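Packing and Repacking Small Personal Items in a Shared Dormitory
Student project report, Household Systems course
Project group: Bethel Dinsa, Fuad Asfaw, Gadisa Tekleab
Supervisor: Elikem Boateng

1. Background

Residents of Workneh House must clear their rooms at the end of the spring term. Large items go to the basement store. Small personal items (pouches, socks, cloths, cosmetics, unopened packages) have no assigned container and are usually packed last, in whatever box is left. Last April the house office recorded 306 boxes in the store. Of these, 13 had been opened and repacked by their owners before the store closed, in most cases to get out one small item that was needed again.

The project looked at how mixed small items behave in a single cardboard box and whether a simple packing order reduces the time needed to find one of them.

2. Scope

Only soft and semi-soft items were considered. Glass, electronics, food and liquids were excluded. Books were excluded after the first week, when it became clear that they set the weight of the box and hid every other effect. Boxes were closed by folding the flaps. Tape was not used in any session.

3. Method

Each session used one box and one set of items contributed by a resident. The box was placed on a bed, the surface residents normally use for packing. A desk was tried first and dropped from the plan: the rooms in Workneh House have narrow desks, and the open flaps hung over the front edge.

Two packing methods were compared.

Method A, free packing. The resident put the items in without instructions and stopped when satisfied.

Method B, layered packing. Flat cloths and paper went to the bottom, packages were stood against one wall, fuzzy and knitted items filled the corners, and any zippered case went in last with its zipper facing up.

After packing, the box was closed, carried down the corridor and back, and set on the bed again. A second group member then read out the name of one item, and the resident retrieved it. Fuad Asfaw kept time. Gadisa Tekleab wrote down which items had to be moved to reach the target. Each box was opened 3 times, with a different target each time.

4. Observations on free packing

Free packing produced a mixed layer at the top in every session. Residents tended to begin with the bulky items and then push the rest into the gaps. The rigid and semi-rigid items stayed in place during the carry, while light cloths rode up the walls of the box and came to rest over other contents.

A typical load held a hot-pink zippered pouch with an orange pom-pom, a gray fuzzy item partly under it, and a light gray cloth with zigzag-cut edges lying over a green and white package. The pouch could be reached at once. The package could not be taken out without first lifting the cloth.

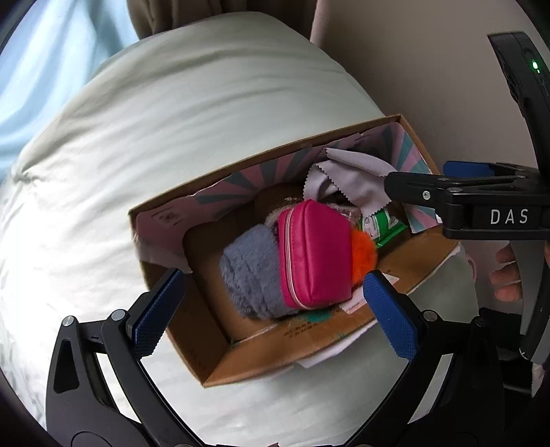 Should the heaviest item always go at the bottom of the box?

Weight matters less than shape for loads of this kind. A heavy item with a flat base belongs at the bottom, but a heavy item with a rounded base is better placed against a wall, where it cannot roll and compress the softer contents.

The second recurring problem was attached decoration. Pom-poms, tassels and key loops catch on knitted fabric and pull it out along with the target. Gadisa's notes give this as the most frequent cause of an untargeted item leaving the box. Turning the decorated end toward a smooth wall removed the problem in the sessions where it was tried.

Paper was a minor issue. Loose sheets and tissue slid down between the contents and the wall and were then overlooked when the box was emptied. One resident found a store receipt from Jelico still in the box after declaring it empty.

5. Observations on layered packing

Layered packing took longer. The additional time went almost entirely into sorting the items on the bed before the first one was placed. Once sorted, they went in faster than under Method A.

Retrieval was shorter for packages and cases and unchanged for cloths. A cloth at the bottom of a layered box is protected and flat, but everything above it has to be moved. Bethel Dinsa proposed a revised order in which one cloth is kept on top as a cover and the remaining cloths go to the bottom. This revision was used in the last 2 sessions and is recommended below, although the number of trials is too small to support a firm claim.

Corner filling worked well with socks and hats. It worked poorly with slippers, which are too stiff to follow the corner and left a void that other items fell into.

6. Limitations

The residents knew they were being timed. The item sets differed between sessions, so times cannot be compared directly across residents, only between the two methods for the same resident. The corridor carry is gentler than the stairs to the basement store. Box dimensions were not standardized. Residents brought what they had, mostly mail-order boxes with a hinged lid, and the larger Bretari moving boxes were left out as too deep for this kind of load.

7. Recommendations

Sort before packing. Lay the items out by shape and place flat ones first.

Stand packages against one wall with the printed side visible from above.

Put zippered cases in last, zipper up, decoration toward the wall.

Keep one cloth for the top. Fold it so that it does not reach the rim.

Check the inner walls for paper when unpacking.

8. Further work

Aivar Sproģis, who ran the Lomberg storage project last year, suggested repeating the trials with a divider cut from scrap cardboard. The group made one divider but did not have time to test it. It is stored with the project materials and may be used by next year's group.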